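Part 3: Setting Up for a Presale
Friday, February 2, 2018 | By Orurmont Support
200 shares | 3 comments

This part of the guide covers getting your Orurmont account ready for an artist presale. The screens match the Kititz presale for the Moon tour, which opens in Pundevau in May. Other tours use the same steps with a different code.

Before you start you need:

- an Orurmont account with a confirmed email address
- a phone that can receive texts
- a credit or debit card
- the presale code from the artist's mailing list

3.1 Check your account

1. Sign in on the website or in the app. Both use the same password.
2. Open My Account and choose Profile.
3. Make sure your name matches your photo ID. Will-call tickets are released only to the name on the profile.
4. Enter your mobile number and press Send Code.
5. Type in the code from the text message and press Save. A green check appears next to the number.

Note: A number can be linked to one account only. If it is linked to an old account, sign in to that one and remove it first.

3.2 Add a card

1. In My Account, choose Payment.
2. Press Add Card and fill in the number, expiration date and billing ZIP code.
3. Press Save, then Set as Default.

Caution: Do not wait to add a card during checkout. Your seats are held while the timer runs, and the timer does not stop for typing errors. If the bank asks for extra approval and the timer ends, the seats go back on sale.

3.3 Enter the presale code

1. Open the tour page and pick your date.
2. Press Unlock under the word Presale.
3. Enter the code. Capital letters do not matter, but spaces do.
4. Wait for the message "Code accepted." The code stays on your account for that date. You need to enter it again for a second date.

The Moon tour has a limit of two tickets per account for each date. The main hall in Pundevau holds 2000 and the presale share is 400, floor and balcony together. Everything else goes to the general sale. A code lets you into the presale and does not hold a ticket for you.

3.4 On the day

1. Sign in before the waiting room opens.
2. Go to the date page and press Join. Your place in line is drawn at random when the sale starts, so joining early does not move you up.
3. Keep one tab open. A second tab on the same account will send both to the back.
4. When the map loads, choose Best Available or pick your own seats. Floor tickets are standing and have no seat number.
5. Press Hold, check the total with fees, and press Pay.

Note: Do not refresh the page while the line is moving. If the screen freezes, the app will reconnect by itself and keep your place.

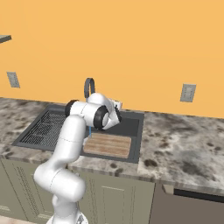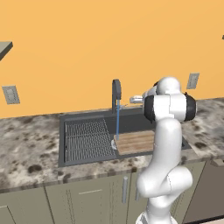
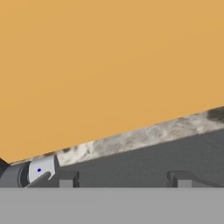
3.5 After you buy

1. Look for the confirmation email. It can take up to 2 hours on a busy day. Check My Orders before you try to buy again.
2. Open the order and choose Mobile or Will Call. You can change this until the week of the show.
3. To send a ticket to a friend, press Transfer and enter their email address. They need their own account to accept it.

Caution: A screenshot of a mobile ticket will not scan at the door. The barcode changes while the ticket is open.

If your card was charged and no order shows, write to support with the last four digits of the card and the time of the charge. Do not send the full card number.

Transfers and resale are covered in Part 4.

Comments (3)

Guest: My code has a dash in it. Do I type the dash?

Orurmont Support: Yes, enter it exactly as it appears in the email, dash included.

Guest: Two per account is tough when there are three of us going. Hoping they add a second Pundevau night.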